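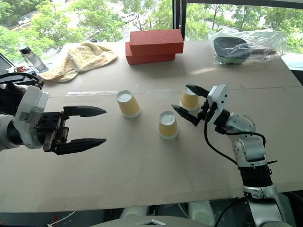 Filed under: Club Business / Minutes

Meton Valley Small Car Owners - minutes of the June 27, 2020 meeting

In the chair: Raymonde Poirier. Apologies from the Kaczorowski brothers, who were on the shoulder of the county road with the hood up.

1. Previous minutes. Approved, with one correction. The member described as "shouting" would like it recorded that he was speaking over a fan belt.

2. Fuel economy run. The route is 86 miles, out by the reservoir and back past the grain elevator. Air conditioning is allowed this year, after last year's finish, when two drivers had to be helped out of their seats. Coasting downhill in neutral remains banned. There was a long discussion of what counts as downhill. Moved and carried that the chair decides.

3. Bulk oil filters. Dekska has quoted $501 for the lot, delivered. A member asked whether they fit the older Silero hatchbacks. They do not. He asked whether they could be made to fit. The chair asked him not to try it in the parking lot again.

4. Loaner diagnostic scanner. Came back from its last borrower with the cable wrapped in electrical tape and a code history that suggests it was plugged into a riding mower. Borrowers will now leave a $10 deposit. One vote against, from the owner of the riding mower.

5. Ventilation in the shared garage bay. Engines are to be run with the big door up and the hose on the tailpipe. This was also agreed in November, and the sign is still up, behind the tires.

6. Tires. See item 5. Whoever owns the four bald all-seasons has until the next meeting to move them. Poirier offered to move them herself, in a tone the secretary is not able to reproduce.

7. Other business. The club Silero has passed 1497 miles on the rebuilt transmission, which is 1497 more than the former chair predicted. He was present and asked for the wording to be softened. Request noted.

Next economy run sign-up sheet is by the coffee machine. Bring your own pen - the last one left with somebody in item 4.

Actions: Poirier to order filters. Secretary to move the sign.

3 comments | 10 shares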